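Bola opens its Dovstead workshop, and asks visitors not to believe everything they see

DOVSTEAD, August 2022. Bola, the small firm that tests robot arms for kitchens, canteens and packing rooms, held an open day at its Dovstead workshop this month. More than 50 people came, most of them from catering firms and care homes within an hour's drive. They were shown the robots at work, and they were also shown a fair amount of the robots not working, which was the point of inviting them.

Bola does not make robots. It is paid by buyers to find out whether a machine will do what the sales talk says it will, and its view of the sales talk is a low one.

"I have sat through a lot of demonstrations," said Ieuan Maddocks, who runs the workshop. "You get one object, in one place, under one lamp, and a man who talks over the slow parts. Then you get the machine home and it cannot find a spoon. We wanted to put on a day where people could move the spoon."

Visitors were given the run of the floor in groups of 7. Each group was handed a printed sheet with the tasks the arms were due to try, and a blank column for what happened. The sheets were collected at the end and copied for anyone who asked. Bola has not tidied them up. Several have rude remarks in the margin.

The main work of the day was sorting cutlery and small kitchen tools, a job which comes up again and again in the enquiries Bola receives. It sounds dull and it is dull, and canteen managers say they struggle to keep staff on it. It is also harder than the brochures suggest. A fork is thin, it shines, and it lies flat against whatever it is put on. Two forks together will lock at the tines.

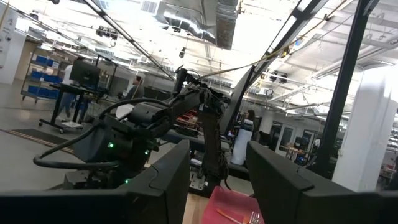 Cutlery was chosen over the foam blocks and rubber balls that most makers bring along to a show. Kanchan Singhal, who plans the tests, wanted things that a kitchen would own, and in awkward company. A metal fork sharing a pink plastic bin with a thin wooden stick is a fair sample of her thinking: one item is shiny, the other dull, and the sides of the bin let some light through. With two arms set up so close together, each has to be kept out of the other's way as well, and visitors were encouraged to ask how much of that was being handled by the software and how much by the person at the desk.

The answer varied, and Bola gave it each time. Some runs were fully automatic. Some were steered by a member of staff. A third kind began on their own and were taken over part of the way through. The sheets record which was which. Bola believes this should be the least a buyer can expect, and says it has seen public demonstrations where the question was treated as bad manners.

Two control programs were on trial. The first, called Trumel, was described to visitors as slow and stubborn. It will look at a bin for a long time and then decline to pick anything up. The second, Ruchti, is quicker and more willing, and drops more. Staff would not name a favourite. Bola's advice to the canteen managers was that a machine which refuses costs you time, and a machine which drops things costs you a person to stand beside it, and that they should work out which they could afford before they looked at any prices.

Before the open day the two programs had been put through 2000 picks between them on the same set of bins. Of these, 700 were done with the bins shifted or the contents stirred by hand between tries. Bola is not publishing a success rate from that work. Singhal said that a single figure would be quoted by somebody within the week with the conditions left off.

"People ask me for the percentage and I ask them, percentage of what?" she said. "If I line the forks up nicely I can give you a lovely number. I could give you one this afternoon. It would tell you that I am good at lining up forks."

Not every visitor went home pleased. One catering manager said she had come to see whether she should buy a robot and was leaving with no answer and a sheet of her own handwriting. Another thought the whole day had been too gloomy, and pointed out that dishwashers were once thought a waste of money too. Maddocks said he took the point about the gloom. He did not take the one about dishwashers, on the grounds that a dishwasher does not need to know what a fork is.

There were questions about jobs as well. Bola told visitors that it had yet to test an arm that could replace a kitchen porter, and that it would be wary of any firm claiming to have one. It also said that it could not promise the same in ten years' time, and that staff in the trade ought to be in the room when these machines are being tried out. Future invitations will ask each employer to bring at least one person who does the work being tested.

The next open day is planned for February, again at Dovstead. It will deal with wet items, which were left out this time. Places are free. Visitors may bring their own cutlery, utensils and containers, and Bola will put them in front of the arms as they come, without a practice run. Glass and sharp knives will not be accepted. Makers are welcome to attend, but will not be allowed to set out the bins.

Copies of the visitors' sheets, including the margins, can be had from the workshop on request.

Notes for editors

Bola is an independent testing firm based in Dovstead. It takes its fees from buyers and accepts no payment from the makers of robots or control programs. Trumel and Ruchti are under test and Bola does not recommend either.

Ieuan Maddocks and Kanchan Singhal are available for interview. Film crews may visit by arrangement, on the understanding that failed runs will be filmed along with the rest.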